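Driveck Bin Station
Recording station for grasp and pick examples

Product code: DBS-2
Supplier: Diletti
Revision: October 2022

Overview

The Driveck Bin Station records picking attempts from a single bin with an industrial arm and stores each attempt as a labeled example for training a grasp model. It is supplied as a software package, a fixed overhead camera mount and a gripper interface. The arm, bin and work surface are provided by the customer.

What is recorded

Each attempt is saved as one file holding the camera stream, joint positions, gripper opening, commanded pose and outcome label. Camera images and joint data share one clock. Outcome labels are success, drop or miss, and can be corrected later in the Ukska review tool without changing the raw data.

Rate of collection depends on arm speed and object mix. The reference set shipped with the station contains 633 attempts and was recorded over 3 working days.

Bin and objects

Any rigid bin with sloped or straight walls may be used. Clamp the bin before calibration. If it moves, repeat the calibration routine, which takes roughly 30 minutes.

Mixed contents give more useful examples than a bin of identical parts. Include soft items, shiny wrapping, and objects that lie against a wall or in a corner.

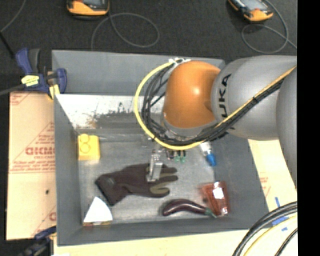 Change the arrangement by hand after every block of attempts. The station prompts the operator and pauses until the change is confirmed. Attempts recorded during a pause are discarded.

Cabling

Gripper and sensor cables should run outside the arm with enough slack for full wrist rotation. Set the wrist limit in the configuration file before the first run.

Options

Jääskeläinen export module: converts recorded files to common training formats
Second camera mount, side position
Spare gripper interface board

Ordering

Quote the product code and arm model. Delivery includes software, camera mount, gripper interface, cable set and printed setup guide.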